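Skusmont

Skusmont is a village on the north bank of a slow brown river, and I should say right away that I've kept up this entry for years and I'm fond of the place, so read it with that in mind. It sits 63 miles from the coast, on a road most people only take when the highway is closed. Coming in from the south you get a long hill, a water tower, a feed store and then the church, pretty much all at once.

Name

The "mont" part is easy enough (there's a hill, and I've pushed a bike up it more times than I'd like). The "Skus" part is anybody's guess. The old maps spell it three different ways, and the county road signs managed a fourth until they were replaced.

Where to stay

There is one inn, the Dronus House, on Mill Street across from the old weigh station. It takes cyclists, and there's a locked shed for bikes around the back. Rooms on the river side are quieter. Breakfast stops at nine sharp, even on weekends, and I've missed it twice.

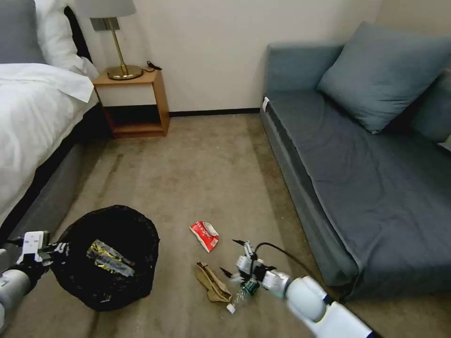 History

Skusmont started as a ferry landing. The MacDonald mill went up a little later, just below the landing, and for a good long stretch it was the reason anybody lived here at all. At its busiest the village and the farms around it held 4000 people, which is hard to picture now when you're standing on Mill Street on a weekday afternoon listening to one lawn mower.

The railroad came through on the other side of the river, and the mill closed not long after. The ferry hung on until the bridge was built. You can still see the stone ramp where the boats loaded, with the iron rings set into it, if you walk down past the cemetery when the water is low.

What's left of the mill is the wheel pit and one brick wall with a maple growing out of it. I love that wall! Every few years somebody proposes pulling it down, the village board talks it over all evening, and then it stays up.

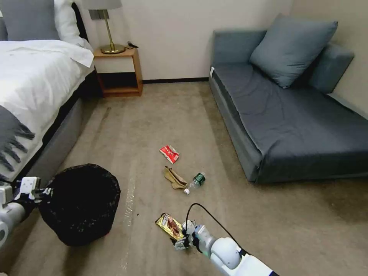
Can you still cross the river on foot?
The road bridge has a narrow sidewalk on the upstream side, and it's open all year. The old ferry doesn't run anymore, so if you're on the far bank after dark, bring a light.

Getting around

The village is small enough to walk end to end before your coffee gets cold. For longer rides, the Nelix Trail follows the old railroad bed on the south bank, flat gravel all the way, with a picnic table wherever there used to be a station. It gets muddy in March and I'd leave the skinny tires at home. County Road 91 is the direct way north, but it has no shoulder and the gravel trucks use it, so I go by Orchard Lane and put up with the extra hills.

Church and village hall

The church is plain white clapboard, with a bell you'll hear whether you want to or not. Next door, the village hall seats 200 and hosts the fall supper, the seed swap and a truly loud square dance. The door on the left sticks, so use the other one.
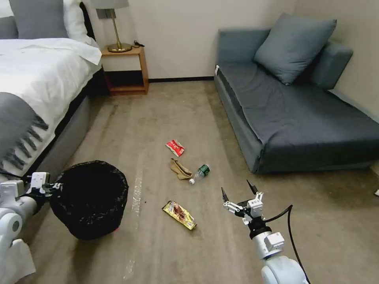
Bed and nightstand in a guest room, Skusmont

Events

River Day is the big one, with raft races, a pie table, and a parade that goes down Mill Street, turns around at the feed store and comes back so you get to see it twice. The seed swap is smaller and starts at eight, though the good tomatoes are gone by ten past.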